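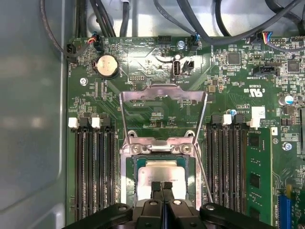 Thread: CPU swap task, where are we losing time?

tedav_club
Our sixth form robotics club is entering the Werkivano challenge. The arm has to lift a processor out of an old server board and put it back. We have had 21 tries at the placing half and 14 of them passed. The rest were all rejected for a corner sitting high.

govard_fan
Are you gripping it by the long sides or the short ones? We had the same trouble at Govard until we changed over.

tedav_club
Short sides. Here is the position we start the approach from.
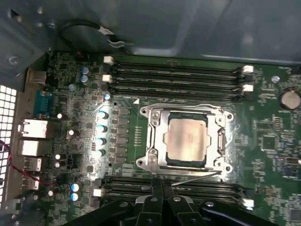

Fingers over the lower memory bank, before moving in on the socket.

oddsocket
That is too low if you ask me. One bad joint reading and you snap a memory latch. I would start from well above the case and come straight down.

tedav_club
We tried that on Thursday. It added 18 seconds a run and the passes did not improve. The rules give you 226 seconds for the whole task, so we can't spare it.

oddsocket
Slow and finished beats fast and bent pins. Your choice though.

govard_fan
I'm with the club on this one. Height isn't what lifts a corner — uneven finger pressure is. Check both tips for wear and swap them over.

tedav_club
Will do. The other thing we are working on is the cable side of the board. The drive cage leaves very little height there, so we are mapping how far in the arm can go before the wrist touches metal.

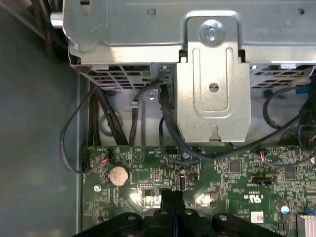
At the moment we move in small steps and write down the joint angles at each one. It is dull work but the Essien simulator gets the cage wrong, so we don't trust its numbers.

oddsocket
Agree with you there. Ours had the cage too high as well.

govard_fan
Post the angles when you have them please. We have the same case at Tedavstead.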